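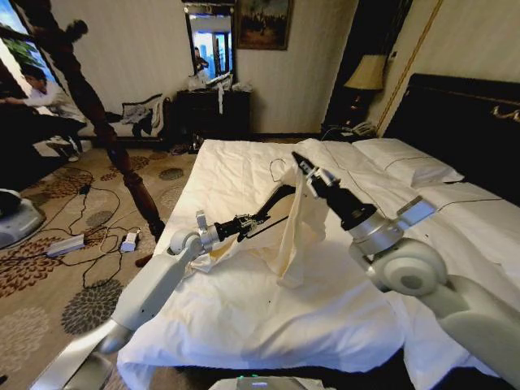 Sirham House, guest floor and linen rooms
Monthly walkround, July
Checked by: Meriem Berrada
With: Esko Ahonen (maintenance), first half only, called away

Key: OK / ACTION / N/A

1. Corridor fire doors
Close fully from any angle: ACTION
Door by the ice machine sticks about a hand's width open. Esko adjusted the closer while I stood there, better, still not latching every time. Needs a proper look.
Intumescent strips: OK
Wedges: ACTION. Two found, both removed. Please stop doing this.

2. Escape routes
Signs lit: OK
Back stair clear: ACTION. Roll cages on the half landing again. Moved before I left.
Final exit opens with one push: OK, bit stiff

3. Extinguishers
In place, pins and tags intact: OK
Service labels in date: OK, except linen room, label unreadable. Gonçalo Mota to check against the log.

4. Bedrooms (sample only)
Window restrictors: OK
Smoke heads uncovered: OK
Bedside sockets: ACTION. Faceplate cracked in 102, left side. Taped off, room is not to be let untill changed.
Kettle leads: OK
Bath mats, grip underneath: two worn smooth, binned
Hot tap at basin: 60 in room 102, far too hot for a guest tap. Blending valve wants resetting. Esko told by phone, water off at the basin for now.

5. Wardrobes and hanging
Rails fixed firm both ends: ACTION. One bracket loose, screws gone into nothing but plaster. Longer fixings ordered from Barnament.
Hangers, no bent or sharp hooks: OK
Nothing hung from sprinkler or smoke heads: OK this month, thank you

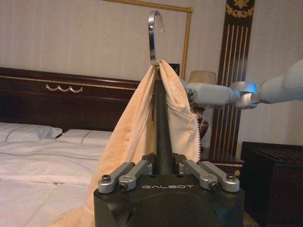
Item 5. Peach garment on metal hanger.

6. Linen room
Shelves below sprinkler clearance line: ACTION. Top shelf stacked too high, spare pillows mostly. Seul-gi Yoo taking them down to the basement store.
Step stool, feet and treads: OK
Chemicals shut away, data sheets in folder: sheet missing for the new Plurnov stain remover. Ask supplier.
Iron and board: flex frayed near the plug, cut off and tagged out. Do not put a new plug on it and bring it back.
Floor dry, no trailing leads: OK

7. Laundry chute
Hatch self closes: OK
Lock on lower hatch: ACTION. Key still missing. Chauhan quoted for a new lock, job ref 914, waiting on approval.

8. Staff
Manual handling refresher: Phúc Bạch and one of the evening team still to do
Knows where the isolators are: asked three, two right. Will walk the third round.
Accident book: one entry, pinched finger, folding bed. Bed out of use.

Comments
Better than June overall. The doors worry me most, then the hot tap. Everything marked ACTION to be closed or have a date against it before the next walkround. Tap and faceplate today please, not when someone gets a minute.

Did not get to the roof plant or the bin store, ran out of time. Gonçalo is doing thsoe seperately.

Copy to: front office, maintenance, noticeboard by the staff lift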